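Sastivard Community Help
Food Storage and Shared Kitchens

Storing dry goods in a shared kitchen: containers, labels and rotation

Posted by Karras

Our residents' association maintains a shared kitchen for the tenants of one building. Dry goods (flour, rice, lentils, oats, sugar) are purchased in bulk and divided into smaller containers for general use. During May we discarded a considerable quantity of flour after small beetles were discovered in two of the bags, and the association has asked me to propose a written procedure before the next bulk order is placed.

I would appreciate guidance on the following matters. First, whether paper bags may remain in use if they are placed inside a closed cupboard. Second, which kinds of container are suitable for a kitchen used by many households. Third, how long whole wheat flour may reasonably be kept. The kitchen has one tall cupboard and a refrigerator, and the cupboard stands beside the oven. Small utensils are kept in a drawer and are available to all residents.
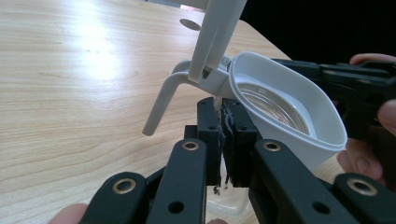 May a new delivery of rice be poured on top of the rice already in the container?

It is preferable to empty the container first. Transfer the older rice to a bowl, wash and fully dry the container, pour in the new rice, and return the older rice to the top so that it is used first. Where the older rice shows webbing, insects or an unusual odor, it should be discarded and the new delivery kept separate.

Posted by I-seul Ra

The procedure below is the one adopted at the Skurkum residence, where I have been responsible for the pantry for 8 years. It serves a building of 183 residents and may be reduced in scale as required.

Paper bags should not remain in use once opened. A closed cupboard does not exclude pantry beetles, which are able to chew through paper and thin plastic film. Many infestations also arrive with the product, and an open bag allows them to spread to everything on the shelf.

The location of the cupboard deserves attention. Heat from an oven shortens the life of whole grain products in particular, and steam from cooking encourages caking in sugar and salt. If the cupboard cannot be moved, the shelves nearest the oven should be assigned to canned goods and the dry goods placed on the opposite side.

Containers

Rigid containers with close-fitting lids are recommended. Glass has the advantage that it does not retain odors and that the contents can be inspected without opening the lid. Jars with attached lids are convenient in shared kitchens, where separate lids tend to be misplaced. Where a lid has a rubber gasket, the gasket should be removed for washing and dried separately. Large quantities of rice or flour are better held in food-grade bins on the lowest shelf, with a smaller jar filled from the bin for daily use. Each container must be completely dry before it is refilled.

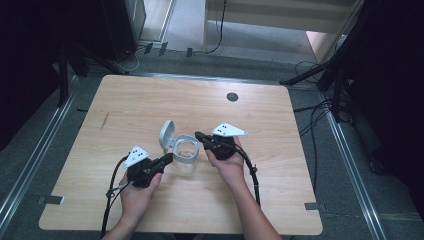 Labels and rotation

Each container should carry the name of the product, the date on which it was filled, and the best-by date copied from the original package. Residents with allergies rely on accurate names, and "flour" alone is insufficient where wheat and rice flour are both kept. We use removable paper tape and replace it at every refill.

Whole wheat flour is kept at our residence for some 2 months in the cupboard and longer in the freezer. White flour and white rice keep considerably longer. Brown rice contains more oil and should be purchased in smaller amounts.

Incoming flour is placed in the freezer for 4 days before it is transferred. It is then left sealed until it reaches room temperature, which prevents condensation from forming inside the package.

Posted by Clutov

We put bay leaves in with the rice. I cannot say with certainty that they have any effect, but the practice has been followed here for a long time and there have been no complaints. Vacuuming the corners of the cupboard and the shelf peg holes is more important in my opinion.

Posted by Karras

I thank both respondents. The freezer compartment of our refrigerator is small, so the flour would have to be treated in several batches. I will ask the association whether the order can be divided between two deliveries, and the canned goods will be moved to the oven side in the meantime.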